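How Does a Robot Know What It Is Looking At?

A robot uses a camera to see, but a camera alone does not understand anything. It only collects tiny colored dots called pixels. The job of making sense of those dots belongs to software, the set of instructions a computer follows. This part of the work is called perception.

At the Haruna Learning Center, visitors can explore a perception program named Surnent. It studied 352 pictures of clothing before it was ready to sort a single sock. 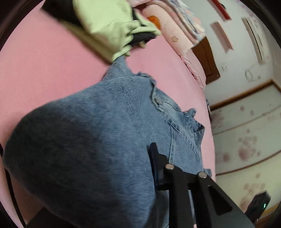
Clothes are a hard subject for a computer. A cup keeps its shape wherever it is placed, but cloth bends, folds and hides parts of itself. The software must therefore search for clues. Blue jeans on a pink sheet are helpful, as the two colors are easy to tell apart. A stitched pocket is another good clue -- few blankets have one. A bunched-up waistband is more difficult, and the program may have to make a careful guess.

After perception comes planning. The planning software chooses where the gripper should close and which way it should move. A third part, called control, sends signals to the motors and checks the movement again and again.

Try it yourself: drop a shirt on your bed and find 2 clues that tell you which end is the top.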